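4.2 Placement planning

The Norau planner takes a target pose on the baseplate and returns a collision-free path for the arm and three-finger gripper. Candidate grasps are ranked by clearance to neighboring bricks, and the top 12 are passed to the Soler controller. 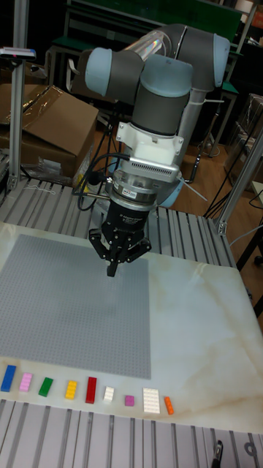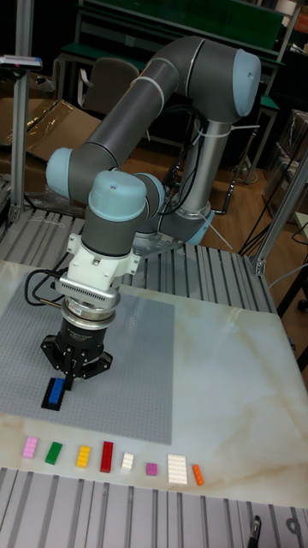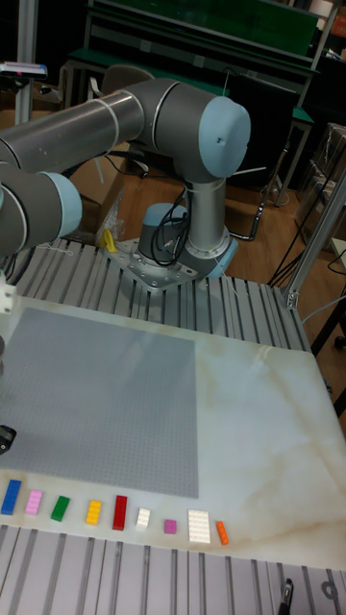 Figure 4. Work cell at three arm poses. In the middle panel the fingers are at a blue brick on top of a black one.

Contact is detected from the wrist force signal at a threshold of 4 N. Replanning is limited to 40 ms per cycle.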